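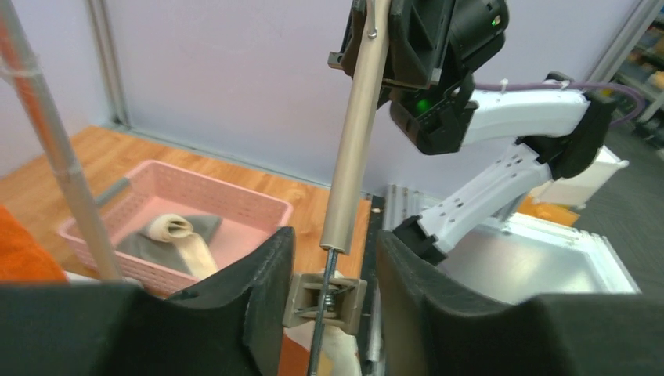

Metal tube with the spring bracket and threaded rod

From: Joni Tuominen
To: Briltamska House residents list
Date: February 15, 2020
Subject: Re: Drying laundry indoors, and the black spots on the north side

Hello all,

I have left most of Shaimaa's message in below for those who joined the list after the October meeting. My answers are between her paragraphs, with some longer notes at the end.

Shaimaa Bensaid wrote:

> We moved into the north stairwell in the fall and we now have black spots
> in the top corner of the bedroom, behind the wardrobe and along the
> bottom of the window. My neighbor says hers started the same way. The
> management company came, looked at it, and told me to dry my laundry
> somewhere else. Is that a real answer or are they getting rid of me?

It is partly a real answer. A full load that has been spun at a normal speed still holds a couple of liters of water, and if it dries inside the apartment all of that goes into the air. In a bedroom with the door shut and an outside wall behind the wardrobe, some of it will end up on that wall.

But the company should also have checked the extract vents, and from what you wrote to me separately they did not. Ask them in writing to measure the airflow in the bathroom and kitchen. They have a small meter for it and the visit is short. Hélder had his done last winter and the bathroom vent was pulling almost nothing. It had been painted over in one of the renovations.

> I have tried leaving the window on the tilt setting all day. The room gets
> very cold and I cannot see that it helps.

Tilting all day is the worst way to do it. The wall around the window cools down and that is where the water then settles. Open the window wide for five or ten minutes, morning and evening, with the door open so that air moves through the apartment, and then close it. The air changes but the walls stay warm. On laundry days do it one more time, a couple of hours after you hang things up, when they are giving off the most.

> Would it be better to dry in the living room? It is warmer but it is also
> where the children are.

The bathroom is better than either, even if it is small. Hang the laundry there, close the door, and leave the vent free. There is a gap under the bathroom door that lets air in, so please don't block it with a mat or a towel. With a working vent, shirts and underwear should be dry by the next morning. Jeans and towels take longer, and I turn mine once.

If the bathroom vent is dead, none of this will work until it is fixed. In that case use the living room, with the window routine above.

> Also, which dehumidifier do people have? I see very different prices and I
> don't want to buy one that is too small.

Aicha Ragab and I both have the smaller Dreltska. It is fine for one room. It is noisy enough that I would not sleep next to it. I run it in the bathroom with the door shut on wash days and empty the tank when I get up. I would not buy one before the vent is checked.

> And is the drying room in the basement usable? I went down once and the
> light didn't work.

It is usable again. The light was replaced in January. The heater is on the timer by the door and the timer goes back to zero after a power cut, so check it before you leave. Please take your things down the same day. The lines nearest the heater dry fastest and the ones along the outside wall barely dry at all in February, so if only those are free I would come back later.

That is the end of the replies to Shaimaa. Some notes for everybody follow, as the same questions come up every winter.

Background

The building is from 1993 and has 47 apartments. The windows were replaced a few years ago with much tighter ones. The old ones leaked, which was bad for the heating bill but it did move air through the rooms all winter. With the new ones we have to do that ourselves. Several of us in the north stairwell saw the first spots the winter after the change. In the south stairwell there has been very little, and I think the sun on the walls explains most of it.

The new windows have small trickle vents along the top. Many people have them closed or taped. I know they feel cold if your bed is under one. Even half open they make a difference.

Humidity

Buy a hygrometer. A cheap one is good enough. Put it on an inside wall at about head height, away from the radiator and the kitchen. In cold weather I try to stay below 50 percent, and when it has been over 60 for most of a day I know that I have either dried too much at once or forgotten to air. In summer the number will be higher and it doesn't matter much.

If you want to compare readings with neighbors, leave the meters next to each other overnight first. Hélder's and mine were seven points apart.

Washing

The easiest water to get rid of is the water that never leaves the machine. Use the highest spin the fabric can take. For cotton sheets and towels run a second spin at the end. It takes a few minutes and uses much less power than a dehumidifier needs for the same water. Wool and anything with a lining should have a low spin, then be rolled in a dry towel and pressed by hand.

Split the wash over the week if you can. Two loads on one day is too much for a small apartment, and it is how I got my own spots. 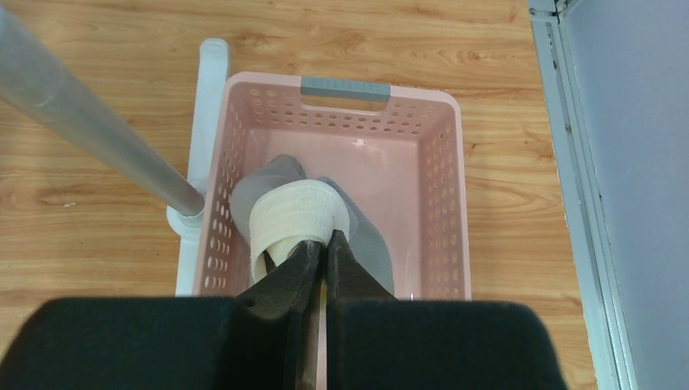

Gray item with the cream band, pink basket

Don't leave damp things in a basket overnight, holes or no holes. The middle stays damp and starts to smell, and then it has to be washed again. If you can't hang a load right away, leave it in the machine with the door open, or spread it over a chair for the time being. The same goes for gym clothes and kitchen cloths waiting to be washed. Let them dry first and then put them in.

Hanging

Leave a hand's width between pieces. Hang shirts on hangers, buttons open. Fold sheets once over the line and not more. Turn pockets out. A small fan on the floor pointed up at the laundry does more than turning up the radiator, and costs almost nothing to run. Please don't cover the radiators with clothes. The room gets colder, the thermostat reads wrong, and the wall behind gets the damp.

Furniture

Move wardrobes and sofas a few centimeters off the outside walls. Five is enough – ten is better if you have the space. Beds too, if the headboard is solid. Leave the skirting open at the bottom so air can get in behind. If you have boxes stored under the bed against an outside wall, look at them now.

The spots themselves

On painted walls, wipe with a damp cloth and a little household cleaner, let the wall dry completely, and then use a mold remover if there is still a mark. Open the window and wear gloves. Don't brush it off dry. On wallpaper it usually does not come out and the piece has to be replaced. Do not paint over it. Taha Hegazy did that in his hallway with a special paint, and it came through by spring.

If the patch is larger than a dinner plate, or comes back in the same place with low readings on the meter, it may be a leak or a cold bridge and then it has nothing to do with your laundry. Report it with a photo and the meter readings. Keep a copy of what you send.

Costs

The quote from Lahlou for cleaning the ducts in both stairwells was 2520, including the roof fans. It does not include opening up vents that have been painted shut, which they charge separately. I have asked whether they would do the north stairwell alone and have no answer yet. I will send it to the list when it comes.

I will be in the drying room on the evening of the stairwell meeting if anyone wants to be shown the timer. I can also lend out my spare hygrometer for a week at a time. Aicha has it now and Shaimaa is next.

Joni
North stairwell, fourth floor

--
Briltamska House residents list, Lendaditz
To leave the list, send a blank message with the word "leave" in the subject line.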